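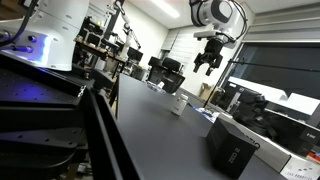 Okby Tabletop is a pick-and-place evaluation kit for labs that already own an arm and a parallel gripper. It consists of a recording client, a task sheet and a reference set of 261 episodes. The reference set was recorded by Bokstead over a long dark tabletop, with the gripper pointing down at the work surface. Bench dimensions are in setup.txt.

Contents

1. Room views. One fixed view of the table per episode, stored with the joint log.
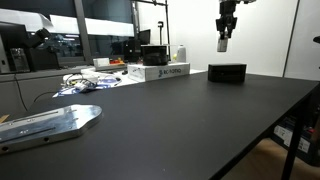 Room view, gripper above the table, black box on the surface.

2. Wrist views. Small objects are often overexposed at close range. The client does not correct exposure; clipped episodes carry the flag "clip" and are kept in the set. 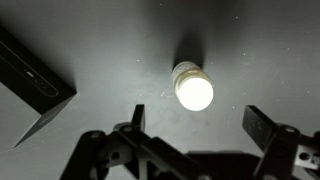 Object classes

Boxes and small bottles. Start positions are free within the reach limit, up to 600 mm from the base. Polished metal near the work area is allowed — mask it if your depth sensor needs it.
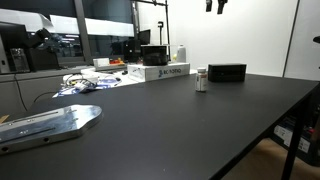 Room view, white pill bottle with the black box behind it.

Known issues

Joint logs from release 70 use the old time base. Run the Pilkington converter before merging.
Labels were checked by one annotator only (Nermin Kılıçarslan).

Support

Zerrin Ertürk, Brastdale office, extension 2328. The next release is planned for November.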